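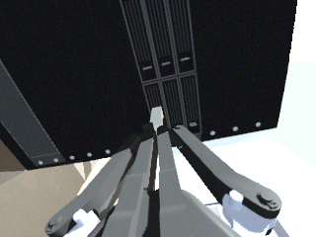 Slatted sections in a black panel.

The retention of old correspondence remains a neglected duty. In October I reviewed 100 letters from my years at Breltbridge and found that 22 bore no date.
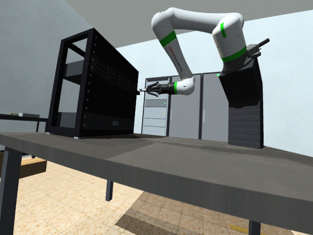

Black open-frame rack, at left, and white arm on its pedestal.

An undated letter loses much of its value to a later reader. The Miranda letters were the worst affected — several could be placed only by their postage.
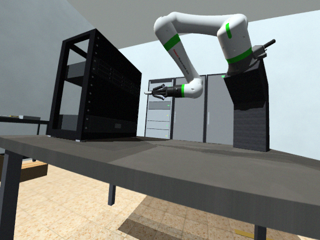
White arm reaching toward a black rack.

The former rule required each letter to be marked on receipt. I continue to regard it as sound, and have applied it to the Drudine papers at home.

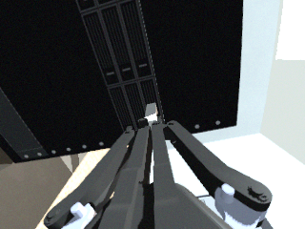 Disposal

Duplicates may be discarded once the better copy has been filed. I have so far parted with 23.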